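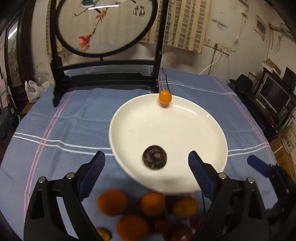

# Skimitz-Wallet: Seed-Phrase im Passwortmanager oder auf Papier?

**knotenrand** — 09:14

Moin zusammen. Ich habe seit Januar ein paar Token auf Jandum liegen und will sie jetzt in die Skimitz-Wallet umziehen. Umgerechnet geht es um 600 Euro. Beim Einrichten zeigt die App die Wiederherstellungswörter an und bietet gleich daneben ein verschlüsseltes Cloud-Backup an. Nutzt das jemand? Oder alles auf Papier und fertig?

**mareike_b** — 09:31

Papier, zweimal, an zwei verschiedenen Orten. Das Cloud-Backup habe ich ausgeschaltet. Wenn dein Mailkonto weg ist, hängt sonst auch die Wallet mit drin.

**Tolk** — 09:52

> Wenn dein Mailkonto weg ist, hängt sonst auch die Wallet mit drin.

Stimmt so nicht ganz. Das Backup hat ein eigenes Passwort, ohne das kommt man mit dem Mailkonto allein nicht weiter. Das Passwort muss halt lang genug sein, meins hat 16 Zeichen und wird sonst nirgends verwendet. Bei mir liegen die Wörter zusätzlich im Passwortmanager, und ich schlafe gut.

**mareike_b** — 10:03

Und wenn du dir Schadsoftware einfängst, während der Manager offen ist? Eine Seed-Phrase kann man nicht ändern wie ein Passwort. Dann musst du eine neue Wallet anlegen und alles umziehen, und zwar schneller als der andere.

**Tolk** — 10:11

Papier kann verbrennen oder im Altpapier landen. Ich sehe da kein klares Richtig.

**rtoledo** — 10:40

Ich würde mir an der Stelle eher die Freigaben ansehen. Die meisten Verluste, die ich im Bekanntenkreis mitbekommen habe, kamen von einer Signatur auf einer gefälschten Mint-Seite. Die Phrase war da gar nicht im Spiel. Also:

- alte Freigaben prüfen und widerrufen (geht bei Skuria unter »Berechtigungen«)
- für Mints eine getrennte Wallet mit wenig Guthaben
- Links aus Direktnachrichten nicht öffnen, auch wenn der Absender bekannt ist

Gruß, Rocío Toledo

**knotenrand** — 11:05

Danke. Bei Skuria stehen 10 Freigaben, davon kenne ich die Hälfte nicht mehr. Eine heißt Cantero und ist unbegrenzt. Kann ich die einfach löschen?

**rtoledo** — 11:12

Ja. Falls du den Dienst wieder brauchst, fragt er beim nächsten Mal neu an. Der Widerruf kostet eine kleine Netzwerkgebühr, etwas Guthaben muss also auf der Adresse bleiben.

**Tolk** — 11:20

Cantero war der Marktplatz mit den Sammelkarten, oder? Den benutze ich noch, bisher ohne Ärger. Unbegrenzt würde ich dort aber auch nichts freigeben.

**knotenrand** — 12:47

Alle widerrufen, die ich nicht zuordnen konnte, Cantero auch. Die Phrase kommt auf Papier, das Cloud-Backup lasse ich erst mal aus. Zieht ihr eigentlich alles auf einmal um oder erst einen Testbetrag?

**mareike_b** — 12:55

Erst Testbetrag — und die Zieladresse komplett vergleichen, die ersten und letzten Zeichen reichen nicht.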